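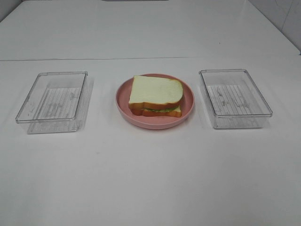 A sandwich on a plate between two empty trays on a table at the Cloutier kitchen in Anbridge.

Sandwich packing at the Cloutier kitchen in Anbridge is moving to robot arms, and the people who have done it by hand are being retrained for other jobs in the building. The company confirmed the change on Wed 16 March.

Cloutier makes chilled lunches for offices, schools and two hospitals. Until last November every sandwich was lifted into its tray by a person, on a shift that starts at four in the morning. One packer would handle up to 1000 sandwiches before the first break.

The arms come from Prusarent, which also supplies the software. They pick up a sandwich, set it in a clear plastic tray and pass the tray along for sealing. Making the sandwiches is still done by hand.

Florence Gosselin, who manages the kitchen, said no jobs would be cut this year. Of the 50 people on the early shift, 12 have moved to filling and slicing, and four are learning to run the new equipment. Two chose to leave.

"The packing was the job people asked to get off," Gosselin said. "Wrists and shoulders, mostly. We had someone out with it nearly every week."

Duangjai Wannasri packed for six years and now looks after two of the arms. She sets them up at the start of the shift, clears dropped sandwiches and tells the supplier what went wrong. Soft bread is the main trouble – a grip that is fine for a roll leaves a dent in a white slice.

"It stops and waits for me," she said. "Some mornings that's a lot of walking. I'm less sore, but I have to pay attention the whole time."

Pay is one question still open. Francine Landry, who represents the early shift, said operators are doing technical work at the packers' rate and should get more. She also wants the hand-packing tables kept for days when the arms are down. Gosselin said talks on the pay grade would start next month and that one table would stay.

A second Cloutier kitchen, in Tullesell, will get the same equipment if the Anbridge line can hold its target of 177 trays an hour per arm. It has met that on most shifts this month.

Recent stories
Tullesell bus depot to close for resurfacing
School lunch prices to stay the same until summer
Anbridge library adds Sunday hours
Bakery plans 200 new parking spaces

This site uses cookies to remember your settings and count visits. By continuing to read you accept our cookie policy.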